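Saturday, October 28, 2023

Glaze bench, Cavport studio. In at 9, kiln still too warm to open, so I did the sensible thing and stood next to it for a while holding a mug.

Unloaded at last at 11:35. Twelve test tiles of the Skonness celadon, all from the same bucket, bisque from the same load, and they come in two colors. Top shelf: soft gray-green, what we want. Bottom shelf: the shade of a hospital corridor. Cones say the bottom ran cooler, and the cones are usually right, which is more than I can say for the controller.

Tatsuya thinks it's the reduction and wants the damper in earlier, by 6 minutes or so of his own mysterious reckoning. Mhairi thinks it's the iron settling out while people chat over the bucket. I have been one of those people. Plan is to test both, one at a time, and to resist changing the clay body as well just because a new bag of it has turned up.

Sieved the bucket through 120 mesh, twice. Found grit, a bristle, and a piece of something I chose not to identify. Specific gravity was high, so thinned it and wrote the new figure on the lid, over the three old figures already on the lid. Somebody should clean that lid.
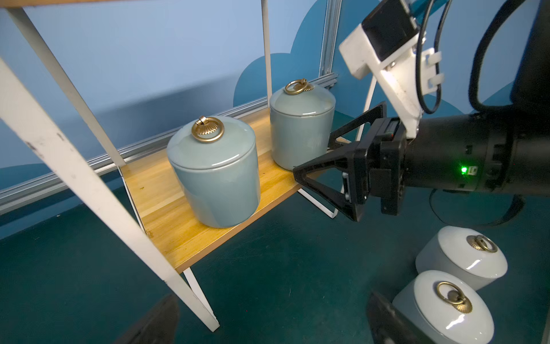 Lidded jars, pale celadon, ring handles on the lids. Roughly the green to aim for.

Lids: Donnie's last batch crawled at the gallery where he'd handled the bisque with hand cream on. He disputes the hand cream. Wiped mine with a damp sponge, left them overnight, no crawling so far on 2 of them, so the hand cream theory stands.

Next firing: hold 35 minutes at the top instead of 20, bottom shelf raised one brick, Tatsuya's damper setting left for the one after. Mansa has asked for space for a large bowl. I said yes before asking how large.

Still to do: order more copper carb, find the good tongs, relabel the Gallagher bucket, which currently says "NOT THIS ONE" and has done since April.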